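Trasance Home Build Guide
Section 3: First set-up in the living room

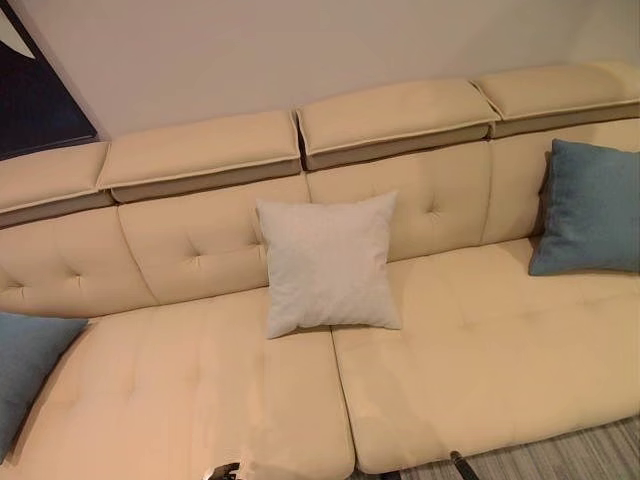 This section is for builders who have finished the base and the two arms in the shared workshop and now want to run the robot at home. The first task we teach is to straighten the throw pillows on a sofa. It is a good first task. A pillow is soft, it does not break, and if the arm presses too much, the sofa will forgive it. Please read all the section before you switch on the motors.

3.1 Before you start

You need the charged battery, the stop button with its cable, the Mestitz control box and a laptop which has already the Trasance software from Section 2. You need also a tape measure and a piece of masking tape.

Choose a time when no children or animals are in the room. Make free the floor in front of the sofa, so the base can drive back without hitting a table.

Caution: Do not connect the arms when the battery is already on. The shoulder motors can jump when they get power, and a finger between the upper arm and the column will be hurt.

3.2 Placing the base

1. Put the robot in front of the sofa, with the column facing the backrest.
2. Measure from the front of the base to the front edge of the seat. The distance should be 22 cm. If your sofa bulges forward, measure to the most forward point of the cushion.
3. Mark the place of the wheels with masking tape. You will come back to this place many times.
4. Lock both rear wheels.
5. Push the column gently from the side. If it moves, tighten again the four bolts of the base plate.

Note: On a carpet the small front wheels sink a little and the robot leans forward. Put the level on top of the column and correct with the two adjusting feet. On our own carpet we needed one full turn on each foot. A thick carpet can need more.

3.3 Setting the head camera

1. Start the laptop and open the page "Head".
2. Raise the column until the camera looks down on the seat from above. The whole depth of the seat, from the front edge to the backrest, should be inside the picture.
3. Tilt the head until you see the headrests and a piece of the wall over them. The software uses the line where the headrests end to find the height of the sofa.
4. Look at the lower border of the picture. A small part of the grippers may be there when the arms are in the rest position. If they cover more than the front edge of the seat, lower the arms by one step.
5. Press "Save view".

Note: A light sofa under warm lamps can look yellow in the camera. Set the white balance to manual and keep the same lamps for every run. If you teach by lamp light and test in the morning by the window, the robot will often miss the edge of a pillow which has nearly the same color as the cushion. Pillows in a dark or strong color make less trouble.

3.4 Teaching the first pillow

Begin with one pillow in the middle of the sofa. Pillows at the two ends come later, after you have done Section 4, because the base must drive sideways for them.

1. Hold the stop button in your left hand. Keep it there until step 7.
2. Switch on the motors. Wait for the second beep.
3. Move the right arm with the Issa hand controller until the gripper is over one upper corner of the pillow.
4. Open the gripper fully and go down slowly, until the fingers are on both sides of the corner.
5. Close the gripper. The force should be set to 3. A bigger number does not hold better, and it leaves marks on woven fabric.
6. Lift the corner, turn the pillow straight, and put it down against the backrest.
7. Open the gripper and bring the arm back to rest. Press "Keep" if the run was good, or "Delete" if not.

Caution: Button tufts and seams between cushions can catch a finger of the gripper. If the fabric starts to pull, press stop and open the gripper by hand with the small wheel on its back. Do not drive the arm away.

Repeat the steps until you have 100 good runs. Change the pillow a little each time: more to the left, more tilted, lying flat. Make a pause when the motors feel hot. We do one part before dinner and one part after.

3.5 If something does not work

The arm stops over the seat and beeps three times: the software thinks the seat is higher than it is. Repeat 3.3 from step 3.

The gripper closes on the backrest cushion and leaves the pillow: the base is too near. Check the tape marks.

The picture is slow or freezes: use the short Rusell cable between head and control box. The long one is only for the workshop bench.

Last changed: May 11, 2024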